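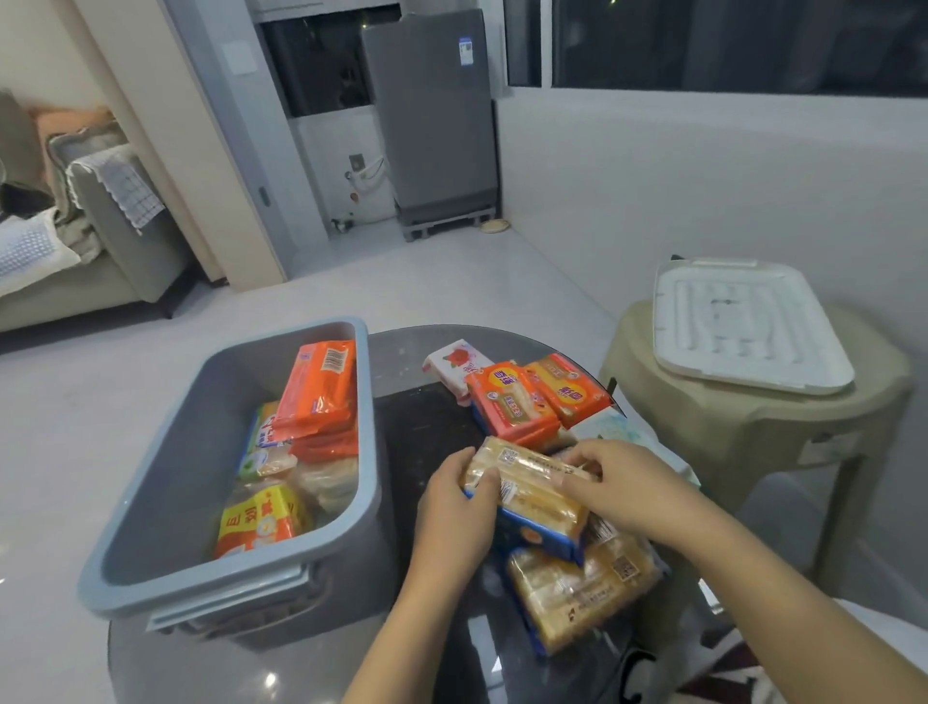 Packaged bread rolls and a storage bin on a round table.

Unit 3: The Twelve Houses
Handout for the Tuesday evening group
Instructor: Azlan Sinaga

Last week we finished the signs. This week we start on the houses, and most of the mistakes I see in student charts come from mixing the two up.

Signs and houses

The signs divide the zodiac, the band of sky the sun appears to travel through in a year. The houses divide the sky as seen from one place at one moment. Two people born on the same day in October, one at breakfast time and one at night, will both have the sun in the same sign in most cases, but the sun will usually fall in a different house.

To work out the houses you need the date, the place and the time of birth. If the time is off by an hour, the rising sign may change.

The angles

Ascendant – the point rising in the east. Start of the first house.
Descendant – directly opposite. Start of the seventh.
Midheaven – the highest point of the sun's path. Start of the tenth in most quadrant systems.
Imum Coeli (IC) – opposite the Midheaven. Start of the fourth.

House systems

We use 2 systems in this course. In whole sign houses, the entire rising sign is the first house, the next sign is the second, and so on. The Midheaven can then land in the ninth, tenth or eleventh, and sometimes further off at high latitudes. In Placidus, the house cusps are worked out from time, so the houses come out unequal in size. Placidus breaks down inside the polar circles.

Draw your own chart in both. Note any planet that changes house and bring the list with you.

Reading a house

Start with the sign on the cusp. Find the planet that rules that sign and see where it sits. Then look at any planets inside the house. An empty house is normal – there are twelve houses and fewer planets than that to go in them.

Homework

Read the Wilta workbook up to page 16. Complete the blank wheel for the Torngate practice chart, whole sign only. Write up to 400 words on the second house and its ruler.

Next week: the fourth and tenth houses.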